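Bin Run

The final trial for the Skarnwood picking course was held on a Saturday, in the last block before the building closed. Each team had 355 seconds of arm time per run and three runs. The score was the mean of the best two. Our team had completed one run at the start of the block and had scored zero on it.

The cause was in the log. The planner had requested a pose with the wrist below the rim and the elbow past its soft limit, and the controller had refused it. The controller refused it again eleven times in the same second and then stopped answering. Oei, the program we had written over the term to sit between the vision node and the arm, recorded each refusal with a timestamp and the same short message: NO PATH, HOLDING.

We had named it after a town none of us had visited. It was 2,678 lines long, and a third of that was error handling.

I was on the pendant. My teammate had the laptop on her knees and was reading the grasp table aloud, one row at a time, because the font was too small for both of us. Produce was the hard category. Boxes have faces and bottles have an axis. Grapes have neither, and a cluster that is held by two berries will let go of both.

"Row five," she said. "Approach angle is still the one from the boxes."

"Since when?"

"Since July."

She changed it to a steeper value and lowered the closing force by one step. I reset the controller, cleared the fault and set the override to three percent. The supervisor from the Flostden team, who was timing us as we had timed them, asked whether we were ready. I said we were. He started the clock. 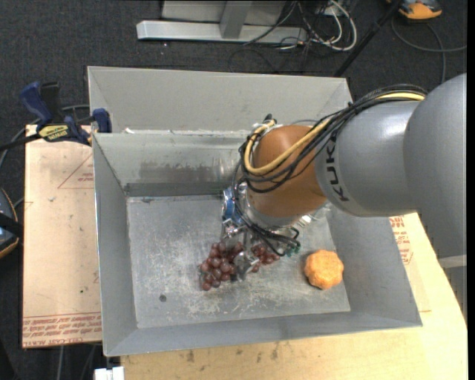 At three percent the arm makes very little noise. The brakes release with a click, and after that there is only the fan in the cabinet. I kept my thumb on the enable switch at the middle position. If you press too hard it trips, and if you let go it trips, and by the end of term my hand had learned the width of the space between.

Oei wrote a line to the log. CONTACT, LEFT FINGER. Then another. CONTACT, RIGHT FINGER.

"Force is under the limit," my teammate said. "It's waiting for us."

The confirm step had been my idea. In the second week we had lost a tomato and a finger pad to an early lift, and I had added a prompt that required a person to type a single letter before the arm could go up. She had argued against it on the grounds of time. It cost us four seconds per pick and she had put that figure in the report, in bold.

She typed the letter.

The log printed LIFTING and the height began to count. Twenty millimeters. Forty. At sixty the force value dropped, recovered, and dropped again by less. I did not move my thumb.

"Pikari lost theirs at eighty," the Flostden supervisor said, to his stopwatch.

Eighty. One hundred. The value held. My teammate had stopped reading the numbers aloud, and I read them for her until the arm cleared the rim and the next prompt came up, asking where we wanted it.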